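Two grippers, one arm, same task

I finally got through the gripper comparison I have been putting off since December. I wanted to know whether the Curkitz two-finger model does better than the Sikora parallel jaw when the thing you are picking up is round and smooth. Everything was done in simulation. I don't have the money to buy both, and Saranya Rodrigues had already built models of each one for her own work and let me use them.

The setup is simple. The arm starts above the mat, opens the gripper, comes down on a ball, closes and lifts. If the ball is still between the fingers after two seconds, I call it a success. I ran 200 tries per gripper with the same controller settings and the same start pose. Then I ran more with the Curkitz because I kept changing the closing speed, which brought my total up to 602. 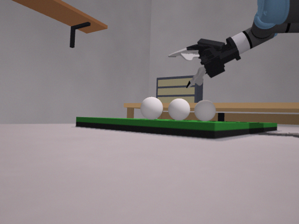

Jaw open, hovering over the three balls.

The Sikora was easier to set up. Both jaws move in a straight line, so the middle of the grip stays in one place no matter how wide it is open. It missed 18 times out of 200. Most of those were my fault, from setting the grip height a little too high, which squeezes the ball out from underneath.

The Curkitz swings its fingers, so the tips move up or down as they close. I knew that going in and still got it wrong for the first hour. You have to work out where the tips will be at the width of the ball, not at full open, and set your height from there. Karthikeyan Naidu pointed me to an old post on the Pisier forum with the math in it, and that saved me an evening.

The other trouble was the neighbors. With the balls this close together, a wide open finger can bump the next ball on the way down. I tried opening only as far as I needed and turning the wrist so the fingers came in front and back - that fixed nearly all of it for both grippers.

Closing speed mattered more than I expected. At the default the Curkitz knocked the ball away before the second finger got there. At a third of that it was fine. I left friction alone the whole time, so take my numbers as a comparison between the two and don't expect the same on real hardware.

For now I am staying with the Sikora for balls. I still want to try the Curkitz on flat parts, where I think it will do better. Dimas Mandagi asked for my config files and I will put them up once I have cleaned out version 7, which has a wrong joint limit in it.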